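Módulo formativo: Organización del puesto de preparación en frío
Apuntes de la unidad 3 – Curso básico de cocina, Centro de Formación Benddale
Versión revisada, 18 de junio de 2021

3.1. La tabla y la superficie de trabajo

El puesto de preparación se ordena a partir de la tabla de corte. Antes de iniciar cualquier tarea, el alumnado situará la tabla en el centro de la encimera, con espacio libre en todo su contorno, y dejará los recipientes de uso frecuente contra la pared del fondo. Los aparatos eléctricos se agrupan en un lateral. Las tablas de bambú con canal perimetral se reservan para frutas y hortalizas; el canal recoge el jugo y evita que alcance la encimera.

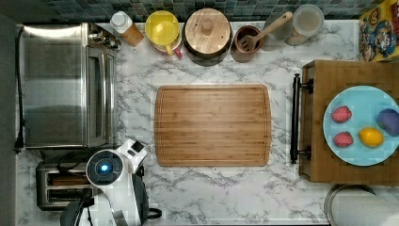

Según Tosier, el canal obliga a cortar más hacia el centro y resta superficie útil, por lo que en piezas secas, como el pan, conviene dar la vuelta a la tabla. El criterio se admite en este curso siempre que el reverso sea liso y esté limpio.

Sobre la tabla no se deposita nada que no vaya a cortarse de inmediato. Las piezas pendientes esperan en un plato, en una superficie auxiliar. El cuchillo de oficio Sabatier se entrega al comienzo de la sesión y se devuelve lavado y seco.

3.2. Aparatos y utensilios del entorno

El horno de sobremesa y la tostadora permanecen en el mismo lado de la encimera. El horno se orienta de modo que la puerta pueda abrirse sin tropezar con la tabla – esta comprobación se hace siempre en frío. Para las prácticas de tostado se fija el termostato en 200 grados; para el secado de hierbas, en 95. Los cables no deben cruzar la zona de corte.

Las espátulas y cucharas de madera se guardan en vertical, en un recipiente de cerámica. Los tarros se colocan con la tapa cerrada y se etiquetan según la ficha Isix, vigente desde enero.

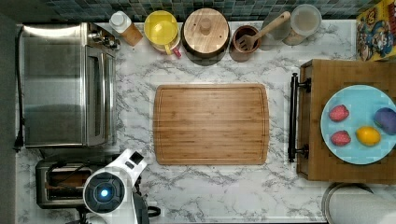
3.3. Limpieza y cierre del puesto

1. Retirar los restos con rasqueta y vaciar el canal de la tabla.
2. Lavar la tabla por ambas caras con agua templada y jabón neutro. No se sumerge ni se introduce en el lavavajillas.
3. Secar con paño y dejar de canto hasta la sesión siguiente.
4. Desenchufar los aparatos y vaciar la bandeja de migas de la tostadora.
5. Anotar las incidencias en la hoja del puesto.

Lectura obligatoria: cuaderno de la unidad, hasta la página 192.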